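Packing Floor and Sorting Bench, monthly staff meeting
Drurska site, upstairs break room
August 8, 2022

Notes by me again, as I lost the draw. I've written it up the way people said it, so if you want formal, somebody else can have the laptop in September!

Went through the notes from last time. One correction: the night crew did not "refuse" the new rota, they asked for it to be changed before it started. Fixed. Everyone happy with the rest.

1. Where we are with the Tiven arm

This took up most of the hour, no surprise. The arm has been on the sorting bench since April and the numbers are finally in a shape we can read. Last month 2775 crate jobs went across that bench, and 1217 of them were done by the arm with no one stepping in. Management likes that. The bench crew pointed out that the other jobs were people, and that the arm tends to get the easy ones (same part, same crate, nothing tangled), so please don't put those two figures side by side on the board downstairs without saying so. Agreed, the wording on the board will change.

Flukinen are sending their technician again to look at the grip settings. We asked for a morning visit this time so that both shifts can ask questions. Last time the late crew got a one-page handout and that was it, and I'm still hearing about it (fair enough). 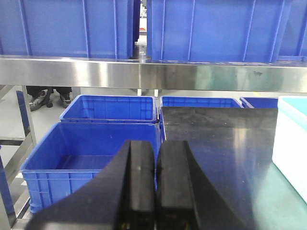
Standing time was the big one for the bench crew, and I'll be honest, I hadn't thought about it enough. When you were packing by hand you moved all day. You fetched, you lifted, you walked to the tape station and back. Now a lot of the shift is standing by the shelving and watching, and people's feet and backs are telling them about it. It's a hard floor, and whoever's on watch is there in sneakers on the far side of the rack, with the crates up on the shelf and the open ones down low in front. We talked about mats, stools, or just swapping over more often. The mats have supporters but the cleaning crew say they curl at the edges and the carts catch on them. Stools got a lot of nods. One person said a stool makes it look like you're not working, and there was a pretty loud answer to that from the back of the room. We'll try two perching stools and swap every 45 minutes until the next meeting, then talk again.

2. Who gets called when it stops

Right now it's whoever is nearest, and whoever is nearest is usually from packing, who then fall behind on their own line and get asked why. It was 17 stops last week. Most were small stuff, a minute or two, but it breaks up your day. Packing would like one named person per shift, with that time counted as part of their job. I think that's reasonable and said so. The shift leads will put names on the rota. Anyone named gets the full Flukinen training first, on paid hours.
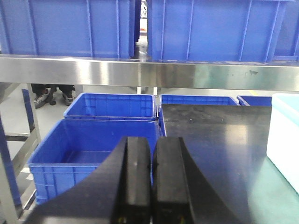
The pay side of that is still open. If you're the person who clears the stops and restarts the job, that's a skill, and several of us feel it ought to be on the pay scale like the forklift ticket is. Management didn't say no. They said they'd come back with something in writing, and I've put it down here so we can all remember that they said it.

3. Jobs

Asked straight out: is anyone losing hours over this? The answer was no for the rest of the year. Two people from the bench have moved to the Waaka returns line, one because she wanted to and one because he was told to, and he was clear that those are different things. He'd like the option to come back. Noted, and the site manager will sit down with him before the next rota goes up.

There was also a question about whether the arm's records are used to check on people, how long you stood there, how fast you reset it and so on. We were told they're for the arm only. A few of us asked for that in writing too.

4. Crates and labels

Order 1681 for more crates is approved. Please stop writing on the old ones in marker. Labels are in the drawer under the printer.

5. Any other business

The break room fridge is getting emptied Friday week, so take your tubs home. The fan by the loading door still rattles. Somebody is going to look at it, and yes, I know that's what I wrote last time.

To do before next meeting:
Perching stools and 45-minute swaps: bench lead
Names on rota for stops, training booked: shift leads
Pay proposal and records policy, both in writing: management
New wording for the board downstairs: me

Next meeting same room, same time, first week of September. Bring your own mug.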